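Second progress report, Vikudach introductions project
18 Mar 2023
Written by Teguh Pattinasarany for Lotte Van Wijk, Ollel Fund

Hi Lotte,

You asked for something shorter than last time, so I'll try. The big one first: the site is open to members and has been for the whole of this reporting period. We have 106 people with finished profiles, and another 28 who signed up and stopped somewhere in the middle. I wrote to all 28. A few told me the same thing, that they got to the question on faith and family and didn't know how much to say on a dating site, so they closed the page and meant to come back. I've split that question in two and made the second half optional. Too early to know if it helps.

The sign-up form itself is much better than the one you tried (sorry again about that!). You can now save and leave, the photo step comes at the end, and the login button is where people expect a login button to be. Jelínek did the rebuild for the price they quoted, plus one extra day for the password reset emails, which kept landing in spam folders. They mostly don't any more. If you use an old work address you may still have to go looking.
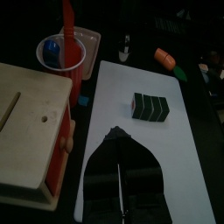 Profile checks are the part that eats my week. Every new profile gets read by a person before it goes live, as we promised in the application, and I've been aiming to clear them within two days. I manage it on weekdays. Weekends are another story, and of course that's when people sign up. We turned down 30 profiles in all, nearly all of them obvious copies with the same three paragraphs about loving travel and honesty and a phone number tucked into the last line. Two were real people we turned down by mistake – I called them both, and one has since come back.

Now the matching. You'll remember we wanted members to see a small set of suggestions each week instead of an endless list. We went with five. I was nervous about it and there was some grumbling in the first few weeks ("is that everyone?"), but people do read the profiles properly when there are only five of them, and the first messages have gotten longer. So far 151 conversations have gone past the third message. I don't want to make too much of that number, we have nothing to compare it to yet, but I was really happy when I saw it.

The parents' page is the thing I got most wrong. I thought families would want their own login, and what they wanted was a plain page that explains how we check people and who to call with a question. So the family login is on hold and the plain page is up. It took me one afternoon to write, which stings a little when I think about the weeks spent on the other one.

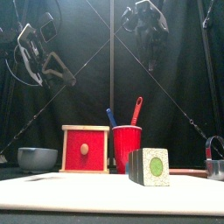
On money, we're a bit under on hosting and a bit over on translation. The Indonesian and Dutch versions both needed a second pass, mostly on the privacy wording, and Arnard charges for revisions after the first. I'd like to move the hosting leftover across to cover it if that's okay with you. The sheet is attached to the same email as this report, second tab.

Still to do before June: the block-and-report button on phones (it works on a laptop, on a phone it hides behind the menu), a proper way to pause a profile when you've met someone, and the short member survey. I have a draft of the survey and would love your eyes on it, especially the bit on safety at first meetings. I also owe you the updated privacy notice – it's written, I just need to get it back from the lawyer.

Call me any morning except Tuesday if you want to talk through the budget move.

Teguh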